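Stop ranking grippers on rigid blocks

Most gripper comparisons I read still use machined cubes. The cube is repeatable and cheap, and it tells you very little about a gripper that will spend its life on packaging. In May we ran 173 trials on cubes with two finger designs, and the scores were close enough that I would not defend either one. Then we changed the task to pet food, and the designs separated within a day.

A bag of kibble has no fixed shape. The load shifts while the arm moves, and the wall folds wherever the fingers close. Finger force matters less than where the force lands and how early the controller notices slip. Long tapered fingers reach into a fold well but give up contact area. A wider pad holds better and blocks the wrist camera at the moment you want it.

Ngaio Ellery at Laitinen objects that soft items cannot be reset to the same state, so the numbers do not compare. She is right about the reset. I would still take 21 noisy trials on a bag over another clean set on cubes, provided the bag is replaced on a schedule and the failures are logged by type. We use 7 failure types. A single success rate hides all of them.

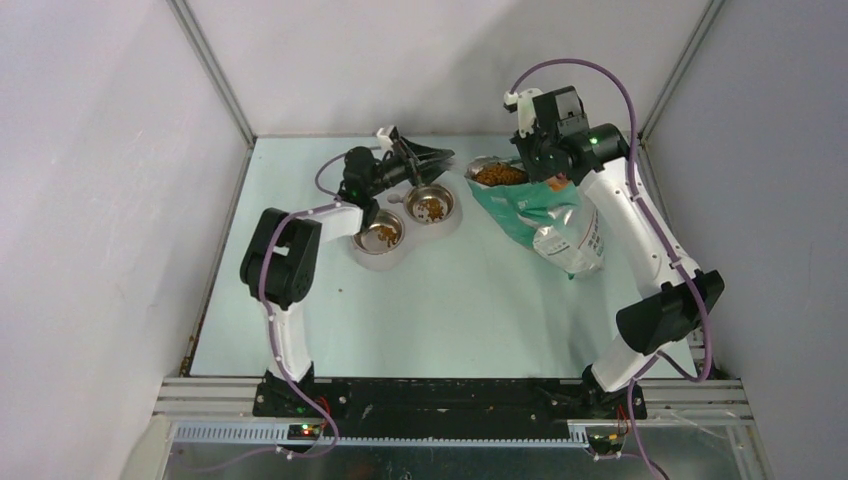

Joonas Juntunen
Test engineer, Doltotholm

Two arms complicate the scoring further. With one gripper at the upper edge of the bag and the other over the bowls, a spill can come from either side, and the log has to say which. I would publish per-arm results and drop the combined figure.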